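Drudimix publishes results of two-finger gripper comparison on dual-arm cell

Press release
For immediate use, February

Drudimix has published the results of a bench comparison of 14 two-finger grippers for light bin handling. The work was carried out on the company's dual-arm cell at Drerklow and covers the picking of small lidded jars from shallow open containers. The full report is available on request to integrators and end users.

Each gripper was fitted to the same wrist and run under the same controller settings. Containers stood side by side against a plain wall, with the jars in a red bin between two yellow ones. Grasps were made from above, on or near the lid, and a pick was counted as complete when the jar had cleared the rim and been held for 6 seconds.
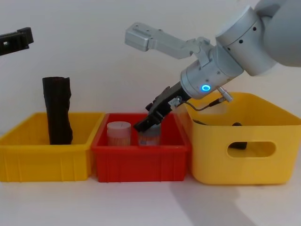 Test conditions

A total of 4,000 picks were logged. Finger force was set once per gripper and left unchanged. Lighting and bin position were fixed. The wrist camera was switched off for the first half of the programme, so that grippers could be compared on taught positions alone, and switched on for the second half.

Two jars were placed close together in the bin for all runs. Fingers wider than the gap between neighbouring jars tended to push the second jar aside on the way down. Narrow fingers entered the gap without contact but were less tolerant of small errors in height.

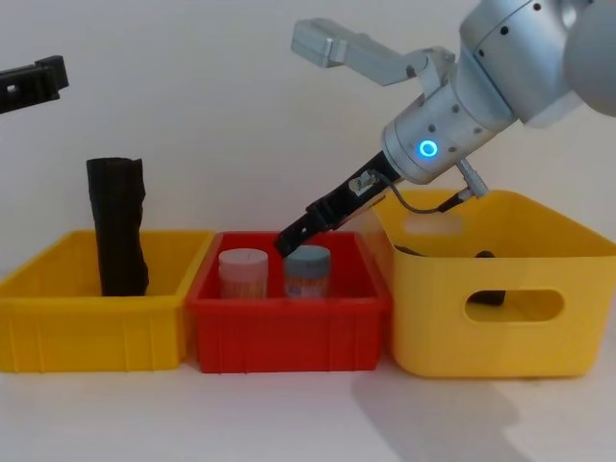 Approach angle had more effect on the result than finger pad material. With the gripper tilted to keep the wrist clear of the taller bin alongside, 59 picks failed through contact with the bin rim. Most of these came from grippers with long bodies. Cable routing was also recorded, and slack loops near the wrist connector are listed in the report as a point to check before any unattended run.

The Gaillard controller was used throughout. A repeat of the programme with the Orano controller is planned, using the same jars, bins and taught positions.

Requests for the report should be sent to the Drudimix press office at Drerklow. Raw pick logs can be supplied with it.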